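**Open day at the Clotden workshop**

Members who put their names down for the March visit to Clotden got a full afternoon out of it. The program started at 1 pm in the front office, where Dinesh Gautam handed out visitor tags and went through the safety rules. Phones were allowed everywhere except the Plostex moulding bay, and closed shoes were compulsory. We had 29 people on the list and were split into two groups.

The first group went upstairs to the controls lab. Sushil Bajpai runs the manipulation work there and has been at Clotden for 9 years, the last few of them on two-handed tasks. His talk covered how the team chooses its tasks. They stay away from anything that needs a special tool and keep to jobs a person could do sitting at a table, such as putting a peg in a hole, turning a knob or dropping a block into a slot. The same task board goes on the table every time, and the arms work over it from either side.

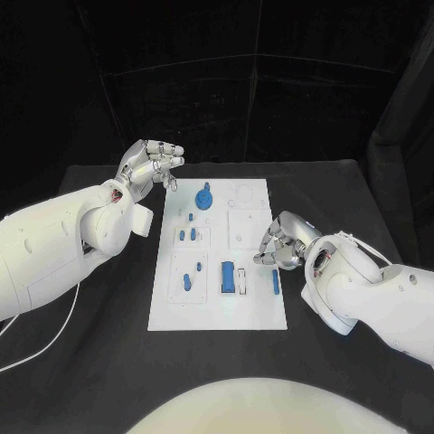
Is the robot working by itself during these sessions?

It depends on the session. For most of the training runs an operator guides the arms and the software records what they do. In a test run the operator takes their hands off the controls and only steps in to stop it. Sushil said the group had logged 441 guided runs on the current board when we visited, and he would like a good deal more before changing the layout.

There were plenty of questions about the hands. Fingered hands are slower to set up than a two-jaw gripper and need more maintenance, and Sushil did not pretend otherwise. His group uses them so that the recorded movements stay close to what a human hand would do. Small pegs remain the hardest part, and picking up one that is lying on its side is harder again than lifting one that is standing.

The second group started downstairs with the Sorden conveyor cell, which sorts mixed cartons by label colour, and swapped over at 2:30. Tea was in the lunch room afterwards. The Tyagi palletiser was meant to be on show as well but was waiting on a replacement sensor, so we saw it with the guards off and the power isolated. Several people thought this was the better way to look at it.

Clotden will take another group later in the year. Places will be kept first for members who missed out this time. Please give your name to Dinesh, extension 442, and tell him if you need the lift, as the controls lab is on the first floor. Visitor parking is behind the building.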